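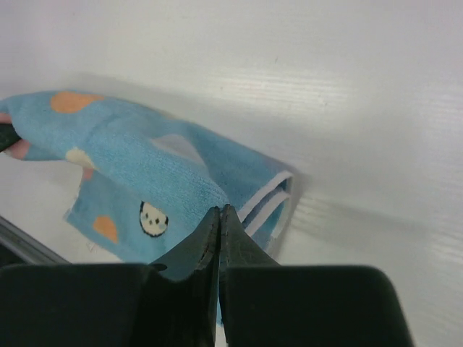
The light blue one with the animal face, partly folded

stonewash80
Joined November
Question for people who wash a lot of towels. Ours have gone stiff and they barely soak anything up. We have hard water. I use Purkik powder, one full scoop, warm cycle, and softener every time. What do I change first?

Edem Ackah
Drop the softener. It coats the loops. Wash them twice on hot with half a scoop and nothing else, then see how they feel.

marlo_k
Disagree on hot. Printed terry fades fast that way. I wash ours warm with a cup of white vinegar in the rinse and they are fine after 3 years.

Edem Ackah
Vinegar is hard on the rubber seals in some machines. I had to replace a door gasket. I wouldn't do it every load.

marlo_k
Could have been an old gasket. I use it once a month and mine is still good.

pinecounty
How full is the drum? I was cramming in nearly 80 percent of our towels at once and they never rinsed out. Two smaller loads fixed it for me, same detergent.

stonewash80
Pretty full. I'll try smaller loads and no softener before I go to vinegar. Dryer or line?

pinecounty
Dryer on low. Line drying makes them stiffer here - shake them hard before you hang them if you go that way.

stonewash80
Edited 7/28/22: did 2 loads with half the powder and no softener. Softer already. The oldest bath towel still feels like cardboard, so that one goes to the garage.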